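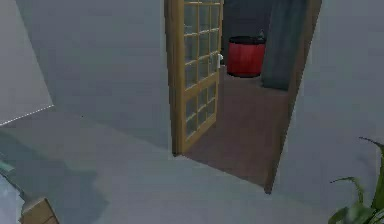 The Estine Marine Station will reopen its field program in August with a two-year survey of cold-water sponges along the Trurna shelf. The study will be led by Tyyne Rissanen, a marine biologist who joined the station from Sutherland last spring. Visiting researchers will stay in the refitted residence, with its gray floors and wood-framed glass door, a short walk from the wet lab.

The survey covers 16 sites at depths of 200 to 400 meters. Crews will tow a camera sled over each site twice a year and collect small tissue samples for genetic work. Water temperature, oxygen and silicate levels will be logged at every stop.

"We know where the trawlers find sponges, and that's most of what we know," said Rissanen. "We'd like to see the ground between those spots, and how fast the animals grow there."
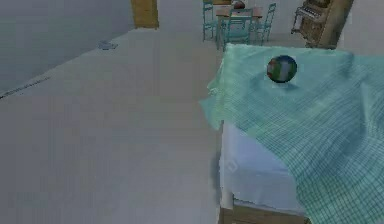

Samples will be processed at Estine and then shipped to the Kellus Institute, where Gaétan Bouchard's group will compare them with specimens collected farther north. Lutz Sperling will manage the boat schedule. Sled footage will be released to other researchers after each season, along with the site logs.

Graduate students may apply for places on either summer leg. Applicants need a basic sea survival certificate and should be ready for night shifts. Room and meals are covered; travel to Trurna is not. 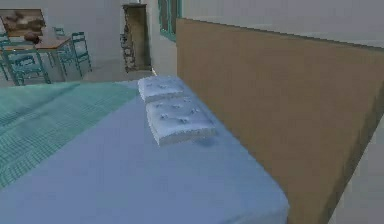
Bedroom with pale blue sheet, teal-green blanket and white pillows.

Media contact: Zane Kivi, Estine Marine Station press office. Calls are answered until 4 p.m.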